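Finally started Siltident last night and I have to gush for a minute. It's a little management sim where you run a dredging crew on a muddy river, and I went to bed at 3 am like a fool.

You start with one leaky barge at Pramgate, the first town, and 3000 coins to your name. I blew most of mine on a bigger pump in the first hour (do not do this, you can't afford fuel afterward!) and had to haul gravel for ages to climb back out.

The river is the star. Silt builds up wherever the current slows down, so every channel you clear changes the next bend. I opened up the shallows near Misar and flooded my own dock. I was so happy about it, what a great system.
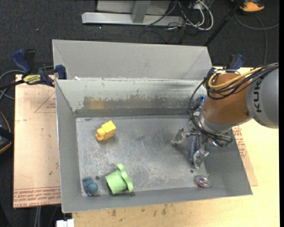
yellow toy block in a gray metal bin

There are 14 contracts in the first chapter and I've finished 8. The Vandenberghe lock is the tough one - you get 38 turns and the tide works against you for half of them. I've failed it twice and I'm still grinning.

Tip if you're stuck there: clear the east side first, then park the spare barge across the side channel and let the current do the digging for you.

Small gripes: the text is tiny on a TV, and the map music loops way too soon. The rain sounds are lovely though, so I just turn the music off and leave those up.

Trying the lock again tonight with the cheap pump. If anyone has made it to chapter two, tell me if the boats get bigger, but please no spoilers past that!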